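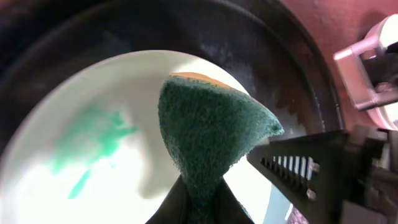
Pilling is what happens when loose fibres on the surface of a cloth are rubbed until they tangle into small balls. It affects knitwear more than anything else in the wardrobe, and it is the most common reason people give for no longer wearing a jumper that still fits and has no holes in it. These notes cover why it happens, which garments are most at risk, how to take pills off and how to slow them down. Before we start on tools, look at the green face of an ordinary kitchen scourer, the sort with a thin layer of pale yellow-orange foam behind it. The face is a dense mat of small rough fibres, slightly fuzzy where it bends and the light gets at it. Anything with that sort of surface will catch loose fibre. It will also pull up fibre that was not loose before, and that is the problem with most of the home methods people bring to this class. Do not use a scourer on knitwear. Keep the idea in mind, though, as we will come back to it when we get to rough linings and bag straps.

Wardrobe Care, Part 2: Pilling and Surface Wear
November 20, 2019
By Godfrey Nzioka

How a pill forms

Yarn is made by twisting fibres together. In a spun yarn the fibres have ends, and some of those ends stick out. With wear, more of them work their way to the surface, and you see a light fuzz. This first stage is not pilling and on some garments it stops there. Brushed wool and mohair are meant to look like this when new.

If the fuzz is rubbed, the ends wrap round each other and pick up lint from whatever they are rubbing against. A ball forms. It is held to the cloth by a few fibres, which we will call anchors. What happens next depends on how strong the anchors are.

In pure wool the anchors are fairly weak and many pills break away in wear. A wool jumper often looks at its worst early on and then improves after it has been cleaned up once or twice. In a wool and nylon or wool and polyester mix the anchors can be very strong. The pills stay put and gather more fibre, so the garment goes on looking worse. Students are often surprised that adding a tough fibre can make a jumper look older sooner. The nylon is there for strength and it does that job well. Socks are a good case where the trade is worth making.

What makes a garment likely to pill

Fibre length. Short fibres have more ends to a given length of yarn. Cashmere is a short fibre compared with a good many wools, and cheaper cashmere is shorter again. A very soft handle in the shop can be a warning, as softness can come from heavy brushing in finishing, which raises the ends before you have worn the thing at all.

Twist. A tightly twisted yarn holds its fibres in. Look closely at the yarn and see whether you can make out the twist. If it looks like a loose rope of fluff, expect pills.

Knit. A loose, open knit lets the yarn move and rub against itself. A firm, close knit does not. Stretch the cloth gently between your hands and let go. It should return to shape without sagging.

Blend. See above. Acrylic on its own also pills heavily, and the pills tend to stay.

Weight is a poor guide. The two grey crew necks on the handling table show this. The Vekside one is the lighter at 245 grams and has a close knit and a firm twist. It has been worn for longer than the other and has almost no pills outside the underarm. The heavier one is a soft, lofty knit and has pilled down both sides and across the front where a seat belt sits. Handle both before the break, and turn them inside out as well.

Where to look

Pills show you where the rubbing is. Check these places on your own garments and note them on your wear sheet:

Underarms and the sides of the body, where the sleeve rubs
Cuffs and the underside of the forearm, from desks
The hip and shoulder on the side where you carry a bag
Across the chest, from a seat belt or bag strap
The lower back, from chairs
The back of the neck, from coat collars and scarves

If only one side is affected, look at your bag before you blame the jumper. Webbing straps are the usual culprit. A new canvas strap has much the same effect on a fine knit as the green pad would, only more slowly. Coat linings are worth checking too. A smooth lining hardly troubles a knit, but an unlined wool coat or one with a quilted, slightly rough lining will mark the shoulders and upper arms in one winter.

Taking pills off

Work on a clean, dry garment. Lay it flat on a table with one layer of knit facing you and something smooth inside it, such as a piece of card or a large hardback book. Do not work on the garment while wearing it. Most of the accidental holes I am shown were made that way, generally at the elbow.

Fabric comb. A small comb with very fine teeth. Hold the cloth taut with one hand and draw the comb lightly in one direction. Lift it at the end of each stroke. Suitable for fine, flat knits in wool and cashmere. Not suitable for ribbing or cables, where the teeth will catch the raised stitches.

Electric shaver. A guarded blade behind a mesh or perforated plate. Fast, and the best choice for blends with strong anchors, as it cuts and does not pull. Keep it flat and moving in small circles. Empty the compartment often. The plate must not be pressed into the cloth. Go round buttons, embroidery and seams by hand.

Sweater stone. A light, crumbly block that drags the pills off. It leaves grit behind and it is rough. I would keep it for heavy outdoor wool and felted jackets and would not let it near anything fine.

Small scissors. Slow, but you have full control. Lift the pill away from the cloth with your fingertips and snip beneath it. Use these for pills on ribbing or close to a seam.

Disposable razor. It works, and it is also the tool most likely to cut a stitch. We will not be using one in class. If you do use one at home, practise on something you do not mind losing.

Pulling pills off with your fingers feels satisfying but brings more fibre to the surface, so new pills form in the same place. Try to break the habit.

When you have finished, brush the surface with a soft clothes brush and shake the garment outside. Ten minutes is enough for the front of a plain jumper once you have had some practice. Do not aim for a perfectly bare surface. Each time you remove pills you take away a little of the yarn, and a jumper that is shaved every week will go thin.

Washing

Much of the rubbing in a garment's life happens in the machine. Turn knitwear inside out, fasten any zips in the same load, and keep knits away from denim and towels. A mesh bag helps. Use the wool programme if the label allows machine washing, and do not fill the drum with other things to save a cycle.

For hand washing, use cool water and a small amount of wool detergent. Press the water through and leave the garment to soak for 10 minutes. Don't rub one part against another, even on a stain. Rinse in water of the same temperature. Roll in a towel to take out the water, then dry flat.

Wash knitwear less often than you wash cotton. Airing overnight on a flat rack is enough after most days' wear. Brushing before you put it away will take off lint and lay the fuzz down before it has a chance to tangle.

Rest between wears matters more for shape than for pilling, but it helps with both. If you wear a wool jumper every day for a week the underarms will show it.

The rub test in class

We will be repeating the simple rub test from the Mollel workbook. Each group has a swatch stretched over a block and a strip of cotton cloth. Rub in straight strokes with light, even pressure, and check the surface against the printed photographs at intervals. Last May's group reached 896 strokes on the Domard lambswool before anyone was willing to call the fuzz a pill. The acrylic swatch had been put aside long before then. This is a rough comparison between cloths and will not tell you how long a garment will last. Write down the fibre content, the knit and the stroke count at which you first see a definite ball. If two people in the group disagree, write down both counts.

Please do not mix up the cotton strips. Once a strip has been used it carries fibre from the first swatch and will pass it to the next. This is how white bits end up on navy jumpers at home as well.

Before the next session

Bring one knitted garment that has pilled, clean and dry, with its care label if you still have it. Fill in the wear sheet for it beforehand. Combs and shavers will be provided, and the Plurkbridge room has sockets along the window side only, so anyone bringing a mains shaver should sit there. We will finish surface wear first and then start on moth damage and simple darning. For the darning you will need a blunt needle and a short length of yarn close to the colour of your garment. Spare yarn is often sewn into the side seam or kept in the small bag that came with the label.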